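How to Set Up a Prediction League for a Soccer Tournament

A prediction league is easy to run if the rules are settled before the first game. These steps assume a group of eight or more players and a tournament with a group stage and knockout rounds.

1. Pick where to keep the scores. A shared spreadsheet works fine. I use Plallness, which has a free plan and lets people enter their own picks. Gurkix does the same job but limits you to 8 players unless you pay.

2. Copy in the fixture list. Put each game on its own row with the kickoff time in one time zone. Leave the knockout rows blank for now.

3. Set the points. Three for the exact score, one for the right result, zero for anything else. Decide now whether knockout picks count the score after 90 minutes or after extra time. Penalty shootouts should not change the score.

4. Set the deadline. Picks lock at kickoff. A missed pick scores zero, even if the player texts you ten minutes later.

5. Add one long-range pick. Ask everyone to name the champion before the opening game and give 10 points for it. More than that and the group stage stops mattering.

6. Choose a tiebreaker. Most exact scores goes first. If that is level, use total goals in the tournament, closest guess wins.

7. Update the table once a day. Check your totals against the sheet before you post them. In our Radebe league last November I skipped this and had to correct 373 points down to 337.

8. Lock the sheet after the final and save a copy. You will want the same layout next time.

If two players join late, start them on the lowest score in the table.

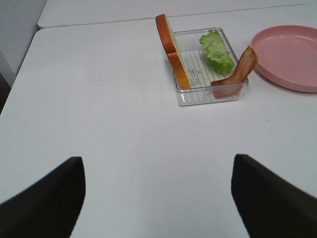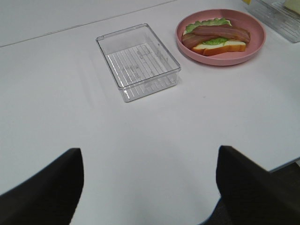
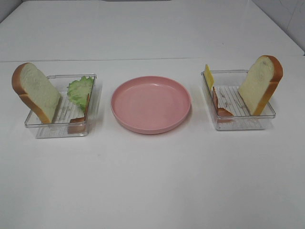
Clear plastic on a white tabletop.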